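Ovura Grurnar Worktable, light finish

The Grurnar is a fixed-height worktable sold flat, with the top and legs in separate cartons. Assembly took one person 2 hours with a hex key and a socket wrench. The pilot holes lined up, except at one rear leg, where the bracket had to be loosened and reseated before the bolt would start.

Ovura rates the top for up to 300 pounds of evenly spread load. I did not test to that figure. With a bench vise bolted near one corner, there was slight side-to-side movement during filing, and it stopped after the leg bolts were tightened a second time. The leveling feet have enough travel for an uneven slab floor, but the lock nuts are thin and easy to round off.

The finish is matte and low in glare under overhead lights. Pencil marks wipe off with a damp cloth. Solvent marker does not, and leaves a gray shadow after cleaning. The edges are square and a little sharp at the front -- a light pass with fine sandpaper fixes that.
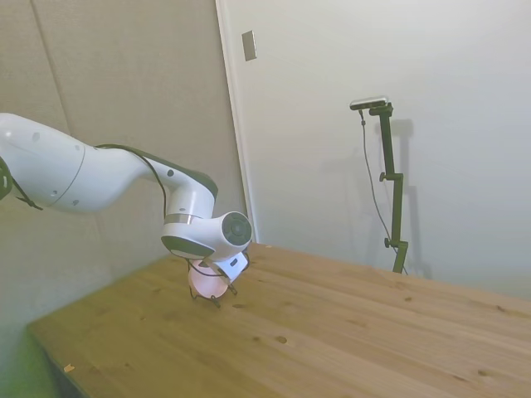
The light-colored wooden top, with nothing set down under the gripper.

Hardware is bagged by step, and the printed instructions are clear. The optional lower shelf was not ordered. The warranty runs 12 months and covers the frame only, so a damaged top is a full-price replacement.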